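Football américain | Vie du club | Sécurité
3 commentaires – 12 partages

Contrôle d'avant-saison du stade de Brostport : on y est presque !

Tournée faite le 2019-04-15 avec Judit Illés et Norbert Dudás. Quel plaisir de retrouver la pelouse ! Les remarques suivent chaque point.

1. Poteaux de but – CONFORME
Mousses neuves, bien sanglées jusqu'en bas. Les receveurs vont pouvoir plonger dans l'en-but l'esprit tranquille !

2. Pelouse et lignes – À REPRENDRE
Deux creux près des 20 yards, côté vestiaires. Norbert a déjà commandé le sable. Le reste est superbe, bien plus dense qu'en avril dernier.

3. Tribune Pap – CONFORME
1 253 places, garde-corps resserrés, marches repeintes. Portillon du haut à graisser.

4. Casques et épaulières – CONFORME SAUF DEUX
Deux mentonnières à changer avant le match contre Vultville. Bravo aux cadets pour le rangement, c'est impeccable !

5. Défibrillateur et civières – CONFORME
Batterie pleine, électrodes dans leur date. Etelka Kun garde la deuxième clé du coffret.

6. Vestiaires et produits d'entretien – À REPRENDRE
Sol antidérapant en très bon état – un vrai progrès ! Les nettoyants pour sols restent dans leur bouteille d'origine, bouchon vissé, et sous clé les jours de match.

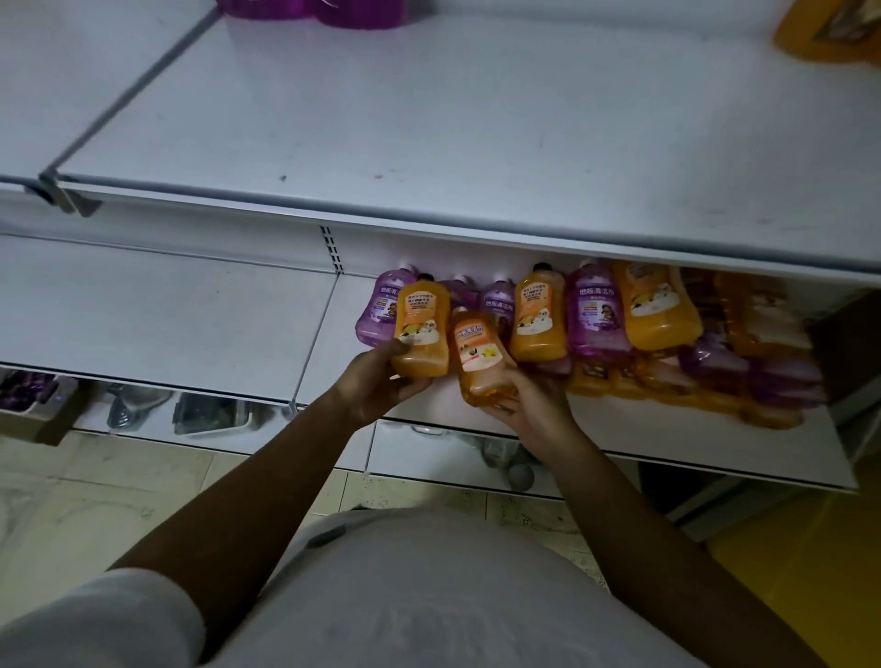 7. Issues et éclairage – CONFORME
Quatre sorties dégagées. Le projecteur nord-est clignotait, Satish Maurya a remplacé le ballast.

Prochaine visite : avant le premier match à domicile. Allez Brostport !

Contact : secrétariat du club | Retour en haut de page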